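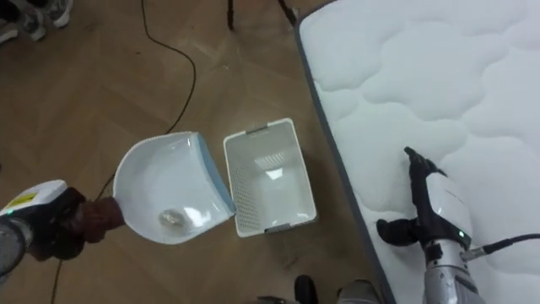 Projet de semestre — évaluation du kit Vimico
Rapport rédigé par Shiyu Shi

1. Objet

Le kit Vimico, vendu par Kostton, sert à programmer des tâches ménagères sur un robot à deux bras. Nous devions dire s'il convient aux travaux pratiques du département, qui utilise pour l'instant le logiciel Andach. La tâche retenue est le ramassage d'un petit objet sur un matelas matelassé, avec une pelle et une balayette, puis le vidage de la pelle dans un bac.

2. Mise en œuvre

L'installation a pris environ 3 heures, étalonnage compris. La notice est claire, sauf le chapitre sur les adaptateurs d'outils, que nous avons dû relire plusieurs fois. 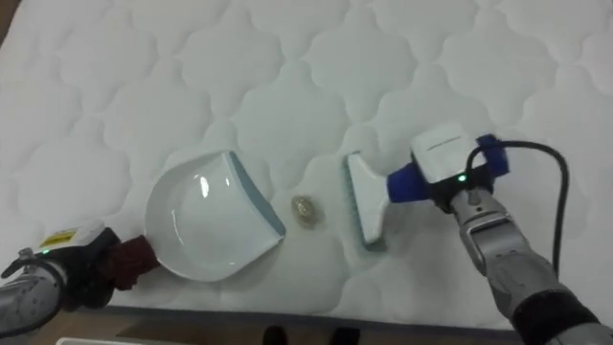
La difficulté principale est la hauteur des poils. Sur une surface piquée, une pièce de monnaie peut se loger dans un creux, et il faut appuyer sans déformer le tissu. Le réglage de force se fait de 0 à 500 — sans unité indiquée. Nous sommes restés à 150.

3. Remarques

Le journal d'exécution s'arrête à 200 lignes et il faut l'exporter à la main. L'équipe Gill, qui reprend le projet en août, a demandé une version sans cette limite.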